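Open day at Wirkitz: what we learned before spending anything
By Rocío Bravo
Sun 30 January

Four of us drove over from Cidville for the Wirkitz open day, and I came home with a notebook full of prices and a head full of ideas. Our kitchen at Mapplebeck is planning its first robot arm, so I went in wanting numbers, and wow, did we get them!

Stop 1: the simulated kitchen

Nawal Filali runs the simulation side, and she started us on the screens. Every sink task gets tried in the rendered kitchen first, with all sorts of things in the basin, even a big red ball. Her advice was to pay for this stage before pricing any hardware.

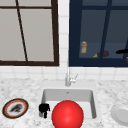 Stop 2: what it costs

A seat on the simulator is 247 dollars a month, and you can stop whenever you like. The arm they suggested for a kitchen our size leases at 3,539 dollars a quarter (gulp), with the gripper included but spare fingers at 400 a set. Barry Rowbotham asked about training, and that's 14 hours, already in the lease.

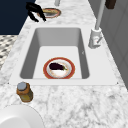

Our own budget has one line that says "gripper," and I now think it needs two. We had planned around plates, full stop. But a plate in a sink can have a whole eggplant lying on it, and picking up something round and glossy is a different job from lifting a flat rim. Nawal would test both before we choose fingers, and I'm all for it.

Aurora Simões wanted to know about floor space, which I had completely forgotten to measure. They lent us a planning sheet - a good one, with room for outlets, door swings and cleaning access.
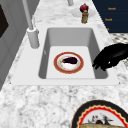 The sheet also has a column for downtime, and Barry has already started filling it in. We'll take three months of simulator time first and bring the lease question back in September. I can't wait to get going.

Last updated: Sunday evening
Contact | Copyright Mapplebeck Kitchen | Back to top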